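Watthorpe Workshop Newsletter
Equipment and budgets

Print this article | E-mail to a colleague

Second robot arm: what to put in the capital bid

By Keith Goodwin

3 June 2023

Departments that intend to bid for a two-arm handling cell in the next round should read this before filling in the form. The February round produced several bids in which the arms were priced to the penny and everything attached to them was entered as a single line marked "sundries". Those bids were returned.

The Watthorpe test bench is used for returned office equipment, mainly laptops. The job is to take hold of the lid, open it, inspect the keyboard and screen, and close it again. A single arm can do parts of this. Lid work was specified for two arms, one at each corner, so that the load on the hinge is shared. Bidders with flat or boxed goods may not need the second arm and should say so, as it nearly doubles the cost of the cell.
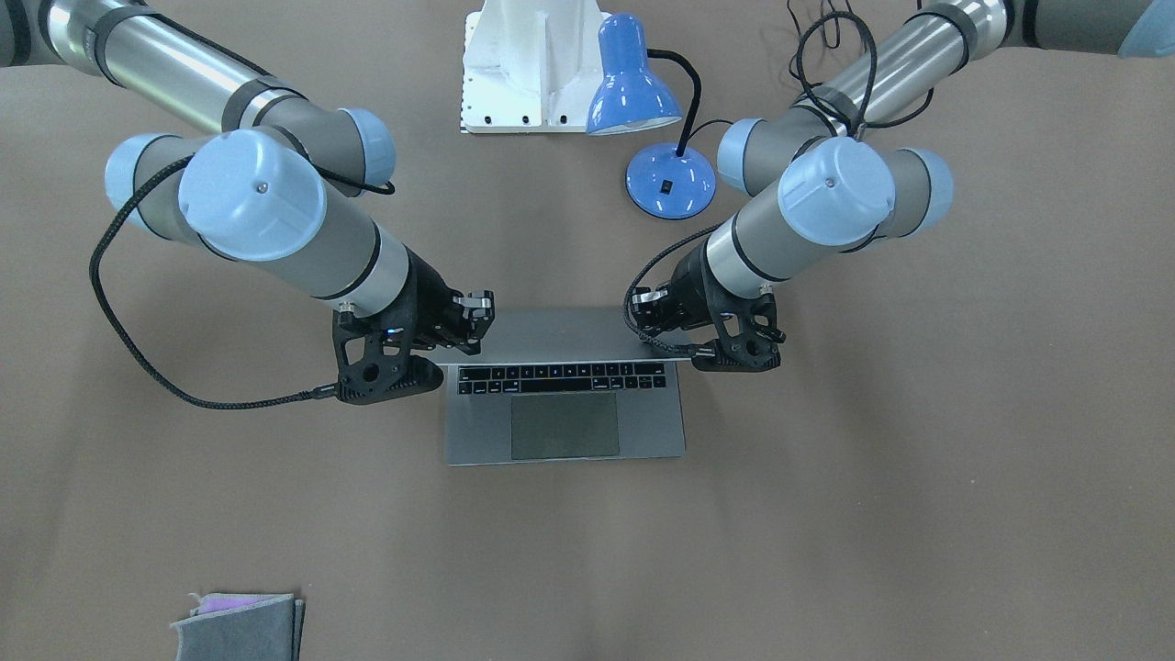
Lid handling at the Watthorpe bench, one gripper at each corner.

Grippers are the item most often underpriced. A plain two-jaw type is cheap and adequate for cartons. Multi-fingered grippers cost more to buy, take longer to set up and need a service allowance. We had quotations from Funex and Husar. Funex was lower on purchase price; Husar included the wrist cables and a second year of cover. Once both quotations were put on the same footing the gap closed to 6 per cent. Ask each supplier to list cables, connectors and mounting plates separately.

Allow for cable wear. Any lead that runs outside the arm will flex at the wrist on every cycle, and our service plan replaces these leads every 1,000 hours. One spare set per arm should be in the bid.

Lighting and inspection should have their own line. A switched-off laptop screen is glossy and reflects whatever is over it, including its own keyboard when the lid is laid well back. A small desk lamp that can be moved by hand is enough for trials. Fixed lighting should be priced for production use, and the position agreed before the bench is drilled.
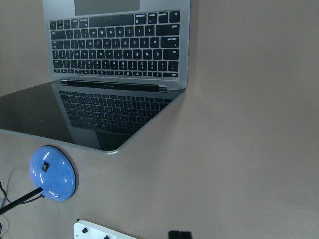
What to enter on the form

1. Arms, with controllers, as separate lines.
2. Grippers, with one spare set of fingers per arm.
3. External cables and connectors, first set and spares.
4. Bench, mounting brackets and lighting.
5. Software licences. Fimuvik charges per arm, so a two-arm cell needs two.
6. Staff time for setting up. We used 80 hours and would have been short with less.
7. Training for at least two operators.

Bids are scored out of 100. The highest mark in February was 91, for a one-arm cell with every item listed. Queries on the form go to Meenakshi Thakur in Purchasing.

You are receiving this newsletter because you are on the Workshop list. Manage your subscription or unsubscribe.

Comments (3)

R.P.
Does the service allowance go under revenue or capital? The guidance note says both.

Meenakshi Thakur
Revenue, unless it is included in the purchase price. The note will be corrected.

Stores2
We priced the cables at nil last time. Will resubmit.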